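Grata Books: Early Readers Wanted for a Suspense Novel

We're looking for 22 people to read an unpublished thriller before October and tell us where it stops working. The book is set in Plirstead, runs to 304 pages, and has been called "unputdownable" by its author's agent. We've heard that one before, usually about books we put down.

Please don't apply if you want a free copy and a chance to post five stars. We have plenty of stars. We'd like the page number where you guessed the killer, and whether you cared after that. If the love story on page 221 made you roll your eyes, say so.

What you'd do: read the whole thing in 18 days, fill in a short form after each part, and join one phone call. If you quit halfway, send the form anyway and tell us where you quit.

What you'd get: a small flat fee, paid whether you like the book or hate it, and a finished copy if it makes it to print. Your name won't go on the cover, and we won't pull a quote from your notes.

You should be over 18 and read suspense fairly often. Writing degrees don't count for or against you. Friends and family of the author, please sit this one out.

To apply, write to Pirmin Hubmann at Grata and name one popular thriller you think is overrated, with your reasons. Two paragraphs is plenty. Applications close 02/12/2025.

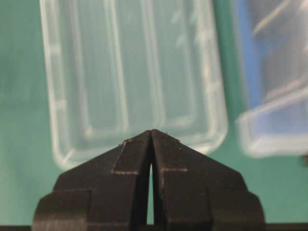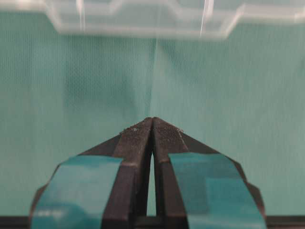 Black gripper fingers, closing to a point in both views.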